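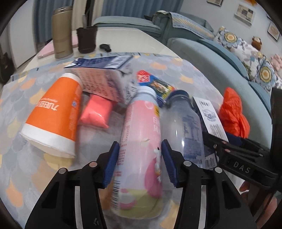 MURBERG. Residents of the Lander Street apartments will get a second weekly trash pickup starting in May, after a trial on three floors showed that most of what people threw out was drink bottles, paper cups and snack wrappers from their rooms.

The building has 848 rooms, most of them rented to students and short-stay workers. Trash has been collected on Tuesday mornings only, and tenants have complained for more than a year that the bins on each landing are full by the weekend.

Under the new schedule, Manura, the company that manages the building, will send crews through a second time before the weekend. Bottles and cartons will go into separate bins by the elevators. Everything else stays in the landing bins as before.

"People eat and drink in their rooms, and a lot of it ends up on the table or the bed until somebody has time to deal with it," said Ayten Tuncer, the building manager. "One little basket by the bed fills up fast."

Tenants in the trial were asked to clear tables and bedside areas once a day and to empty their room baskets before 9 p.m. They were also asked to pour out leftover drinks first. Tuncer said the sticky floors on the landings came mainly from cups and bottles thrown away half full.
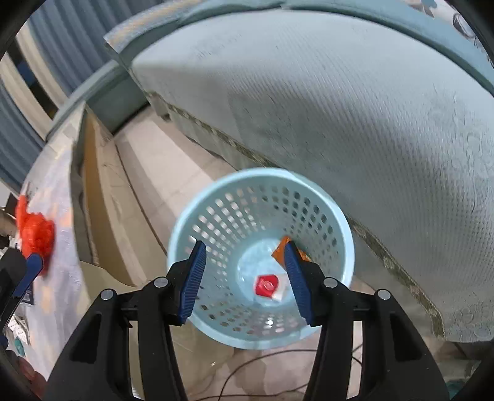

Rooms come with a bed, a cabinet and one waste basket. Tenants may bring a second basket if they want one, but Manura will not supply it. Baskets with holes in the sides need a liner if they are used for food packets, the new house rules say. Liners will be sold at the front desk in packs of 40 for $3.

Loose trash left in the hallway will be charged to the room at $12 each time. That rule is already in the lease but has rarely been enforced, according to Tuncer. Tenants will get one written warning before any charge.

Gallagher Hauling, which already empties the outdoor containers, will take the extra load under its current contract. Rents will not change because of the new service, Manura said.

Not everyone is satisfied. Several tenants on the upper floors asked for bottle bins on every landing, saying they do not want to carry bags down to the elevators on the lower level. Manura said it would look at the request again after the summer.

A printed schedule will be posted beside the mailboxes and slipped under each door the week before the change. Questions can be left at the front desk, which is open until 8 p.m.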